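4. Adding an Author Page

An author page in Vamivside holds the biography, the list of titles and the contact for rights. Create the page before you enter any books. A title cannot be saved without an author.

1. Open People and select New Author.
2. Enter the name as it is printed on the title page, including accents (Tươi Thái, not Tuoi Thai).
3. Paste the biography into the Short Bio field. The limit is 242 words.
4. Under Genre, select up to seven entries.

Note: Pen names are entered as separate pages and joined with Link Names. See section 13.

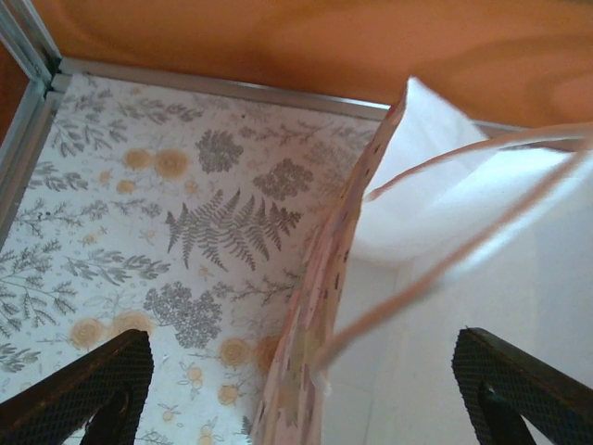
5. Add titles in order of publication, newest first. For short stories, enter the name of the anthology or magazine in the Source field.
6. Select Save Draft. Drafts are kept for 30 days.
7. Select Publish.

Caution: Merging two author pages deletes the biography on the second page. Copy the text to a separate file before you merge.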